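Solange Le Goff no se fiaba de los expositores transparentes. Según el folleto de Urkden, cualquier cosa colocada en escalones se vendía mejor, y ella lo había leído dos veces sin encontrar una sola prueba.

– Pon los Snickers arriba – dijo su cuñado –. La gente mira arriba.

– La gente mira el precio.
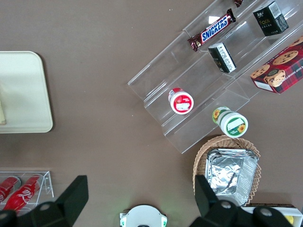 Él siguió hablando de Grosar, donde una tienda había doblado las ventas en 5 semanas. ¿Qué tienda? No se acordaba. Solange giró un poco la caja de galletas, las de pepitas de chocolate, y la volvió a dejar como estaba.

– En marzo me lo cuentas – dijo él.

– En marzo te lo devuelvo.

Guardó la factura en el cajón, por si acaso, y abrió la puerta.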